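Bench notebook, humanoid cell, June

Right, the right wrist again. Lutz had it off and back on before lunch and I said I'd do the checks, so I'm writing it down while I still remember what we did (last time I didn't, and Ánh spent half a morning guessing).

Powered up at 10.15 with both arms parked high. Homing went through first go, no grinding from the elbow. The thumb on the right hand still comes in late compared with the index finger, you can hear it more than see it. I put the Grolau settings back in and dropped the grip current to 400 mA, and that's much kinder on the pegs! At 600 it was leaving marks on the blue ones and Carola was not pleased.

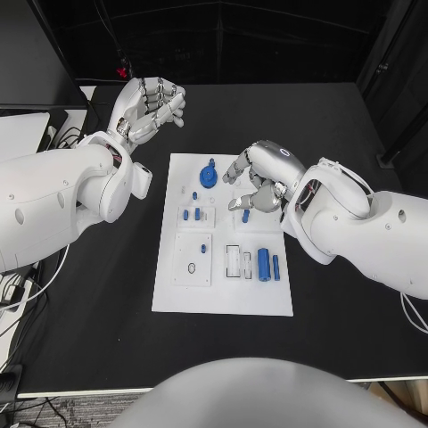 After that I went over the pick heights for the peg board again. The old numbers were taken before the board got moved, so the fingers were coming down too low over the right-hand plate and I kept having to hit stop. Lifted the approach by 15 mm and ran it at 80 per cent speed, nice and smooth. Haven't touched the left hand's numbers at all, so don't blame me if those are off.

Things still bothering me:
The elbow wires on the left arm want tidying, there's a bit too much showing in the opening for my liking. Miyuki has sleeving somewhere.
The white cable loop by the right elbow hangs lower than I'd like. Clip ordered from Haberkorn.
Thumb lag, see above. Could be the tendon, could be the driver. Anwara reckons driver.

Left it in park with the brakes on. If you start it before I'm in, load the file called vasamlow_b, the plain one has the old heights.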